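Home Visits Workshop Notes Parts Swap About
Search this site... Go

Open day at the Hargate workshop

I almost didn't go. It was 17th December, the roads were awful, and I had a half-finished bookshelf at home giving me dirty looks. But the Hargate shared workshop only opens its doors to outsiders a couple of times a year, and I'd been wanting to see the two-arm build ever since the first posts about it went up in February. So I packed a sandwich and drove over.

The place is bigger than I expected! You come in past the wood shop (lovely smell, terrible coffee) and the electronics benches, and the robot people are all the way at the back. Their project is called Skatska, and the idea is a machine that can tidy a living room. Right now it tidies cushions – or it's learning to, anyway.

I asked way too many questions, and they were very nice about it. The arms were bought secondhand as a pair, and the money mostly went there. Everything else was done on the cheap, with nearly 700 dollars spent on the grippers, wiring and power supplies. The gripper housings have been through 17 versions, and they keep the old ones in a crate so you can paw through them. Version one looks like a stapler. I got to hold a later one and it was much lighter than I'd guessed.

The software side went over my head a bit. They use a planning package called Troridano, which somebody in the group had already used for a plotter, and they've written their own piece on top for getting both arms to share one object without pulling it apart. Hard stuff, apparently! A box is easy, they told me, but a pillow changes shape the moment you squeeze it, so where you thought the corner was is not where the corner is. I'd never thought about that in my life and now I think about it every time I make the bed.

They run cushion practice on a brown tub chair, and I stood there for most of an hour with my sandwich.
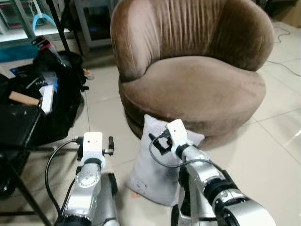
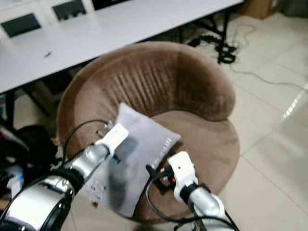

Hjaltadóttir left a comment when I put a shorter version of this on the workshop board: I'd look hard at the cables before anything else. On my own build the wrist cable kept snagging until I gave it more slack and tied it down at the elbow, and I'd blamed the motors for months. Did they say how they're handling that?

They didn't, and I forgot to ask, so I've emailed them. If you want to go yourself, the next open day is in February and parking is free behind the building. Bring your own coffee.

Contact | Copyright Workshop Notes | Back to top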